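Informe de avance al fondo de apoyo

Proyecto: Automatización de la clasificación y preparación de vajilla
Entidad responsable: Nutero, servicio de comidas colectivas
Periodo: segundo tramo de la ayuda
Fecha de entrega: 10/04/2022

Estimadas compañeras y compañeros del fondo:

Antes de nada, gracias por la paciencia con el primer informe, que llegó tarde y bastante flaco. Este va más nutrido, y creo que también más tranquilo, porque muchas de las cosas que entonces eran intención ya se pueden contar como trabajo hecho (otras no, y también las contamos).

Para quien se incorpore ahora a la lectura: Nutero prepara comidas para comedores escolares y centros de día, y la vajilla va y vuelve con nosotros. En un día normal pasan por la sala de retorno 3.088 piezas entre cuencos, platos y vasos, casi todo plástico de colores, porque los colores distinguen las dietas. Alguien tiene que separarlas, darles la vuelta, apilarlas y dejarlas listas para el carro de salida. Ese alguien han sido durante muchos años las compañeras del turno de tarde, de pie y con los brazos por delante del cuerpo durante horas. De ahí salieron las muñecas vendadas y las bajas que motivaron nuestra solicitud.

Cómo va el puesto de pruebas

El brazo está instalado y en uso desde hace varias semanas. Lo montó Klinhom, que también se ocupa del mantenimiento, y el programa de agarre lo está ajustando Setham con nosotras. Quisimos empezar por los cuencos y no por los platos, en contra del primer plan, porque las compañeras nos dijeron que los cuencos eran lo peor de la jornada: resbalan, se encajan unos dentro de otros y hay que hacer pinza con los dedos para separarlos. Nos pareció de sentido común escuchar a quien lleva años haciéndolo.

Trabajamos sobre mesas cubiertas con tela verde oscura. La tela fue idea de Setham, para que los colores destaquen bien sobre el fondo, aunque en la sala ha gustado por un motivo más doméstico, y es que amortigua el golpeteo de los cuencos. El ruido era otra de las quejas antiguas y nunca la habíamos puesto por escrito en ninguna solicitud. 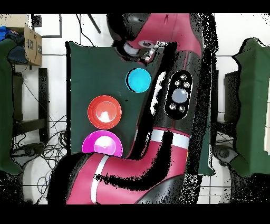
La parte más laboriosa ha sido preparar los ensayos. En cada sesión una persona del turno coloca las piezas, lanza la secuencia, anota el resultado y vuelve a empezar. Llevamos 2.314 ensayos anotados, y en la hoja hay una columna de observaciones que al principio nadie rellenaba y que hoy es lo que más leemos. Ahí aparecen cosas como «lo coge bien pero lo suelta demasiado alto» o «si el cuenco está pegado a otro, duda». Setham ha cambiado la altura de suelta a partir de esas notas, y para las compañeras fue una satisfacción ver que una frase suya, escrita a bolígrafo, acababa en el comportamiento de la máquina.

Los cuencos sueltos y bien separados son, a día de hoy, un asunto casi resuelto. Los que se tocan dan todavía bastantes fallos, y los que llegan encajados los seguimos separando a mano antes de ponerlos en la mesa. No queremos pintarlo mejor de lo que es: mientras eso siga así, una parte del gesto que más castiga las muñecas continúa haciéndolo una persona.

Lo que cambia para el equipo

Sabemos que este es el apartado que más les interesa, y a nosotras también. En la solicitud nos comprometimos por escrito a que ningún contrato se reduciría por la llegada del brazo, y se ha cumplido. Lo que sí se ha movido, y mucho, es el reparto de tareas.

Antes, el turno de tarde se dividía en clasificación y lavado, y quien entraba en clasificación se quedaba allí toda la jornada. Ahora hay una rotación: un rato atendiendo el puesto del brazo, un rato en el túnel de lavado, un rato preparando los carros. Costó ponerla en marcha. Hubo quien la vivió como una pérdida, porque dominaba su sitio y de pronto se veía aprendiendo de cero delante de las demás. Nos equivocamos al anunciarla en una nota en el tablón cuando pedía una conversación, y la tuvimos después, con café y sin prisas, que es como debimos empezar.

2 compañeras se han formado como responsables del puesto. Saben arrancarlo, pararlo, recolocar la pinza y decidir cuándo conviene llamar a Klinhom y cuándo basta con reiniciar. La formación se hizo dentro de la jornada, tal y como pedía el fondo, y se les reconoce un complemento en la nómina. Nos gustaría que en el siguiente tramo se sumaran más, y hay ya varias interesadas, entre ellas alguna que en la primera reunión dijo que no pensaba acercarse «al bicho ese».

Queda el miedo de fondo, que no desaparece con un compromiso firmado. En las reuniones vuelve la pregunta de qué pasará cuando se acabe la ayuda. Hemos respondido lo que podemos responder: que el servicio va justo de manos, que las jubilaciones de los próximos años ya nos iban a obligar a reorganizarnos y que cualquier cambio se hablará antes con el turno. A unas les basta y a otras no, y nos parece justo dejarlo aquí dicho.

Dificultades

El cableado nos ha dado más quehacer del previsto. La sala no se pensó para esto y tenemos pendiente una canaleta de suelo para el puesto definitivo. El presupuesto está pedido y entra en la partida de adecuación.

La pinza que elegimos es fina y trabaja bien con los bordes delgados, pero con los cuencos de borde grueso patina. Klinhom nos ha propuesto unas puntas distintas y las probaremos antes de comprarlas.

El programa de registro Jumow, donde volcamos los ensayos, nos resultó incómodo al principio y durante un tiempo convivieron el papel y la pantalla, con el doble trabajo que eso supone. Hemos decidido mantener el papel en la mesa y pasar los datos al cierre del turno. Es menos moderno, sí, pero se rellena.

Gasto

La partida de equipamiento está ejecutada por completo. De la de formación queda un remanente de alrededor de 1.000 euros, que quisiéramos destinar a una segunda ronda de sesiones y a unas alfombrillas antifatiga para las zonas donde se sigue trabajando de pie. Entendemos que lo segundo no encaja del todo en el concepto y por eso lo consultamos antes de gastar nada. Los justificantes van en el anexo.

Próximos pasos

Hasta agosto queremos centrarnos en los cuencos que se tocan entre sí y dejar los platos para después del verano, cuando los comedores escolares vuelvan a abrir y tengamos otra vez volumen de verdad. También repetiremos el cuestionario de molestias físicas que pasamos antes de la instalación, con las mismas preguntas y en el mismo formato anónimo. Preferimos no adelantar impresiones hasta tener las respuestas en la mano, aunque en los pasillos se oyen cosas buenas.

Si alguien del fondo quiere acercarse a ver el puesto en marcha, el mejor momento es a media tarde, con el turno completo. Las compañeras han pedido ser ellas quienes lo enseñen, así que avísennos con unos días y lo organizamos con ellas.

Un saludo muy afectuoso,

Coordinación del proyecto
Nutero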